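Reading notebook, film and philosophy shelf
January 2018

I continue with the Parnent collection on slow cinema, now at chapter 4. The argument is that a long take gives the viewer time to doubt what he has seen. I agree with the first half. The second half depends too much on one film, Itetti, and the author writes as if every spectator watched it in a dark hall with full attention. I watched it on a small screen with the window open and I doubted very little.

To check: the page on memory quotes a line of dialogue that I do not find in my subtitles. Maybe it is another print. I compared the first 30 minutes and the wording is different already in the station part – not the meaning, only the wording. For the index I keep the book's version and put a mark beside it.

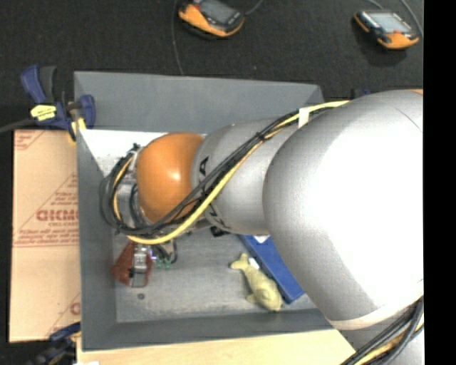 Lumbantobing
Notebook keeper, film reading workshop

Second question, from our last discussion. Can a film make an argument, or does it only give material for one? Chapter 13 says the first, but all its proofs are sentences about the film and none of them is a cut or a sound. I would like to try it with the mirror sequence in Skarimora: write down only the cuts, in order, without any interpretation, and see if a claim is still there. My feeling is that half a claim will be there.

The bibliography is good, 100 titles with short comments. Two of them are listed under the wrong year, I corrected them in pencil in our copy. Please do not erase.

For February: finish the chapter on voice-over, return the second volume, and ask if somebody has the longer version of Itetti. I still need a better word for "attention" in my summary, the present one sounds like school.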